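I'd been on the waiting list for the Cudia open day since January, so when a spot came up I drove over to Sistcombe with a bag of sandwiches and far too many questions. The sign-in sheet was already on its second page when I got there (I was visitor 40, they give you a sticker). If you've never been, Cudia is the part of Aguirre that collects examples for teaching robot arms, and they let the public wander right up to the booths!

I skipped the welcome talk, sorry, and went straight to booth 18, which the woman at the coffee urn told me was the fun one.
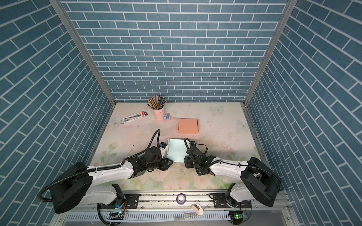
Sistcombe, 2022-05-08

So booth 18 is the desk booth. Two arms on one rail, brick-print walls, roses and butterflies on the tabletop, and a bunch of stationery to practice on. I had pictured something much more like a factory. It looks like my niece's bedroom, and I mean that as a compliment — I want that pink pencil cup.

Agnese Kuusk was running the booth and she was very patient with me. Every try at a task gets saved as one example, she said, good or bad, and somebody labels it later. They had 103 saved for this setup before the doors opened and she wanted 223 by the end of the week. I asked if the bad ones get thrown out. Nope! She likes a few fumbles in there, especially the ones where the person driving notices and fixes it, so the system gets to see what a recovery looks like.

I also asked why the table was so busy. Wouldn't plain white be easier? Easier, yes, she said, but then you get a robot that's only any good on plain white tables, and who has one of those. Cloditz, their other site, swaps the wall and table prints every few days, and she's hoping to borrow some of their rolls. Things get moved between tries too, so the stapler doesn't live in the same spot forever.

There's a screen next to the booth with the views from the small cameras near the grippers, and I ended up watching that more than the arms. Everything is tilted and the fingers are huge. It took me a good five minutes to work out which way was up. 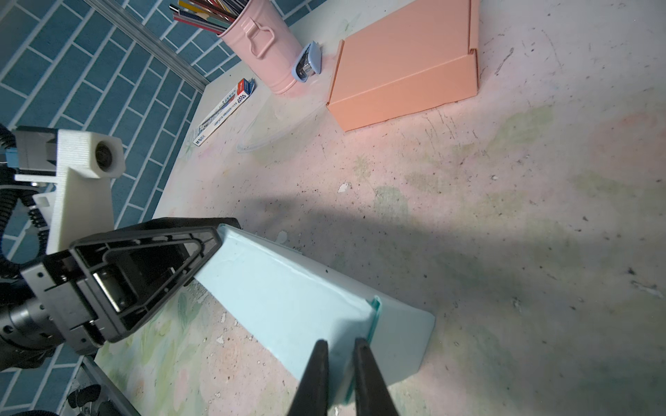 Gripper view, with the fingers on either side of the light blue box.

Visitors can have a turn driving on the practice rig down the hall. The line was around 18 people long, and I waited anyway. I was terrible. You think you're right over the thing and you're an inch off, every single time. The kid after me got it on his first go.

Parking is free but the lot is small, so use the one behind the bakery. Bring cash for the coffee. I've put my name down for Cloditz too, if they ever do a day there.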